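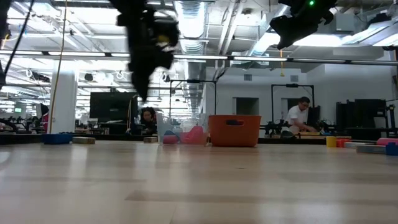
Listening Back: The Hurcombe Quartet Recordings
Project report by Rawan Tannous, supervised by Bastian Hollmann

When I began this project in March I knew very little about chamber music on record, and I am grateful to everyone who put up with my questions. My subject was the set of string quartet recordings made by the Hurcombe Players for the small Trekisier label, and in particular how they handle tempo in slow movements.

I listened to each of the 4 discs with the score open and marked every change of speed I could hear, which came to 137 places in all. It took far longer than I had planned (I kept stopping simply to enjoy the playing!), but it was time well spent. The adagios breathe beautifully – the cello tends to hold back a little before a new phrase, and the others wait for it like old friends on a walk.

The early discs sound drier and closer than the later ones, and I found it hard at first to separate the room from the performance. Mr Hollmann suggested that I listen again on headphones, late in the evening, and that helped a great deal. I would love to go on to the Srour quintets next, where a second viola thickens the middle of the sound.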